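Right, a thread about teaching a robot to fold laundry, as promised to the four of you who asked and the one who asked sarcastically.

The question for the Dreson project: if you've got a fixed number of demonstrations to train on, do you want them all perfect, or do you want some where things go a bit wrong and the person driving the arms sorts it out?

I was firmly on team perfect. I'd like that on record so you can enjoy the rest.
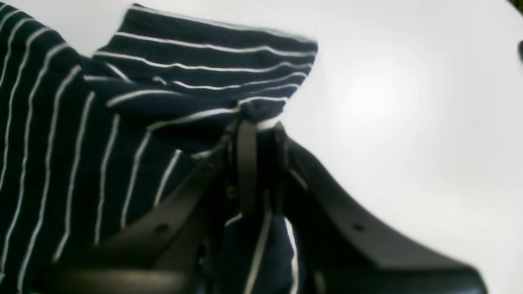
Gurneck, March

Most of the trouble lives at the pinch. Grab a knit top in one spot and the whole thing gathers up into a knot, and now the corner you wanted next is somewhere inside it. A person shakes it out without thinking. A policy trained on spotless demos has never seen a knot and carries on folding it, very confidently.

So, two training sets, 200 demos each. Set A: clean folds only, any fumble binned and redone. Set B: same tops, same operators, but 24 of the demos start from a bad grasp and show the recovery.

24 out of 200. I said in a meeting that this would make no difference. The meeting has minutes.

Then 175 test folds per policy, garments dropped on the table any old how. We score the final shape against a template, and we also log every regrasp, which took longer to agree on than the entire method. (What counts as a regrasp? Please don't write in.)

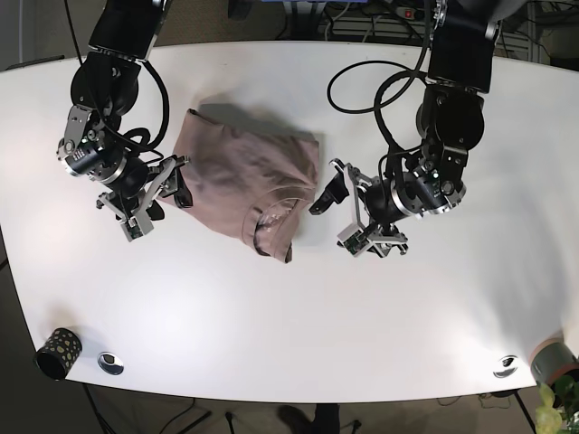
Set A does lovely work when the first grasp is good. Quick, tidy, a pleasure to watch. When the first grasp is bad it has no second idea, and you can sit there with a tea while it irons a crumpled lump with its fingertips.

Set B is slower and a bit fussy. It lets go, has another go, sometimes when it didn't need to. It also finishes far more of the folds. I've rerun the scoring twice hoping for a bug.

Things I don't trust yet: 2 operators is not many, and one of them is me. Everything was tops, no trousers, no sheets. And the McIver template score is very forgiving of sleeves. My mum would not be.

Next up is moving the recoveries around within the demo, so the mistake comes at the second fold instead of the first. Kolten, our scheduler, has given me the rig from 7am on Sunday, thank you Kolten, you are a piece of software and I hate you.

Write-up when the sleeves are fixed. Meanwhile, if anyone has a decent way of scoring a collar, my replies are open.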